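Keeping the household list in a database (and still liking it a year later)
Updated 2022-12-30

I moved our pantry, freezer and workshop lists out of a spreadsheet and into Wosine last October, mostly out of spite. The spreadsheet had 1242 rows, and when I sorted one column without the others, the paint cans ended up with the expiration dates from the canned soup. If you've done that too, welcome! These are the habits that have stuck for me. I use Wosine, but any small desktop database with tables and saved queries will do the same job, and the menus are probably even in the same places.

Start with the places
Make a table of places before you type in a single can of beans. Mine says Kitchen upper left, Kitchen upper right, Basement shelf A, Chest freezer, Workbench drawers and so on. Then in the Items table you pick the place from a drop-down instead of typing it. I skipped this the first time and had "basement", "Basement", "bsmt" and one lonely "basment", and my query for what's downstairs missed half of it.

Give everything a boring number
Let the program hand out the ID and leave it alone. I tried being clever with codes (KUL-SOUP-03, that kind of thing) and then I moved the soup. The code said one cupboard and the soup was in another. A plain number doesn't care where you put things.

Keep the amount and the unit apart
Amount goes in one column as a number, unit goes in the next one as text from a short list. If you type "2 lb" into one box you can't add anything up later, and you will want to, usually the night before people come over. My unit list is lb, oz, each, jar, can, bag, box, ft. The ft is for the workshop – rope and weatherstripping, mainly.

Do the shopping query once and save it
I have an Items column called Keep, which is how many of something I like to have in the house. The saved query shows every row where Amount is less than Keep, sorted by store. I open it, print it, and go. Leave Keep blank for things you only buy now and then, and add a condition that skips the blanks, or else you'll be told to buy cranberry sauce in July. 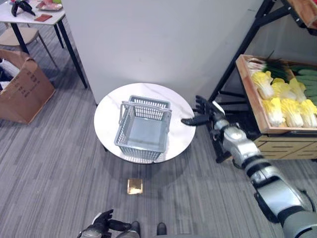 Irena Wróbel wrote to ask why her saved shopping query comes up empty on the laptop when it works fine on the kitchen computer. She had copied the query file across but not the data file, so Wosine had made her a brand new blank one with the same name.

Oh, I've been there. The query file only holds the question, and the answers live in the data file. Copy both, and keep them in the same folder on both machines. If you'd like to skip the copying altogether, put the folder on a shared drive, but then only have it open in one spot at a time. I had two copies open one evening and lost every change I'd made to the freezer list.

Labels
I print mine on a Taltora label maker, straight from a query with just the ID and the item name. Big type, two lines, done. Don't print the amount on the label (guess who did). Do a test run of one label first. I once sent the whole table instead of the one shelf and got 95 labels before I found the cancel button, and I am still using the backs of them as bookmarks.

The freezer is its own animal
Our Ploltholm chest freezer gets an extra column for the date frozen, and it's a real date column, so I can sort oldest first. If your program lets you set a default value, set it to today's date. That saves more typing than any other setting I've changed. Leftovers go in as one row per container, even when it's the same chili.

Fresh things, or how much to bother

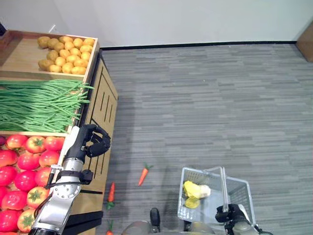
Categories are where people tend to go overboard, and I include myself. My first list had Root, Tuber, Leaf, Pod, Fruit used as vegetable – I spent a whole rainy afternoon on it, and then couldn't remember which one I'd filed anything under. Think about how a produce stand does it: potatoes in one tray, long green beans in the next, tomatoes in another, and you can find your supper without a botany book. So now I have one category called Fresh, the item name is the plain word I'd use at the store, and I delete the row when it's eaten. No Keep number for these either.

Back up before you tidy
Any time I'm about to do a mass change (renaming a place, merging two kinds of screws) I copy the data file first and put the date at the end of the name. Then I run the change as an ordinary look-only query to see which rows it's going to hit. If I expected a drawerful of screws and I see the entire kitchen, I've left off a condition.

Odds and ends
Wosine's text import stops at 2000 lines, so split a long spreadsheet before you bring it in. Check the first and last row of each chunk, that's where mine went missing.

Put a Notes column in every table and make it long. Mine has paint colors, which lid fits which pot, and the name of the place in Dunmore that still sells the right vacuum bags.

If a column has been empty for a year, drop it. I just got rid of Brand, and next up is Color of Lid.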